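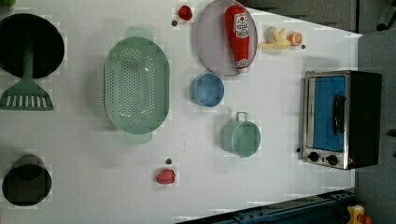
Ketchup, plate and colander on a white tabletop

Host Families Wanted for Young Soccer Players

Cluneck Soccer Club is looking for families who would like to open up their home to one of our academy players for the coming season. We have boys and girls arriving from out of state (and a couple from overseas), all between 16 and 18, and every one of them needs a bed, a desk, a decent breakfast and somebody to ask how practice went!

I have run the housing side of the club for 12 years now, and I still get birthday cards from players who stayed with us as teenagers and now have kids of their own. One of our strikers moved up to the first team at Zutthorpe in August, and the first people he called after his parents were his host family, who drove all the way over to watch him sit on the bench in the rain. They tell me they would do it again tomorrow.

What we ask of you

A private bedroom with a window and a door that closes. Breakfast and dinner every day, plus something to pack for lunch on school days. A home within 3 miles of the training ground on Mindik Road, or close to a stop on the club shuttle route. A background check for each adult in the house, paid for by the club, and one evening of training with our player care staff.

You don't need to know a thing about soccer. You don't need to have children at home either, and some of our best hosts are retired couples or single people with a spare room and a big appetite for company. Pets are fine with most players, but do tell us what you have so we can match you well.

What you get from us

We pay $400 a month toward food and utilities for each player. You also get two season passes for home games at Sakai Field, which holds 2,378 and gets wonderfully loud when the derby comes around, and a phone number that is answered day or night, including holidays. Players go home for the winter break, so your holidays stay your own.

Placements normally last the full season. If a match isn't working out for you or for the player, call us early and we will sit down together and find another arrangement, with no hard feelings on either side.

How to apply

Pick up a form at the club office or ask us to mail you one, and please send it back by September 15, 2018. Randi Berge will then call to set up a home visit, usually a cup of coffee and a look at the room, so please don't go repainting anything on our account. If you would like to talk to a current host family first, just say so on the form and we will put you in touch.

Nisha Gautam
Player Housing, Cluneck Soccer Club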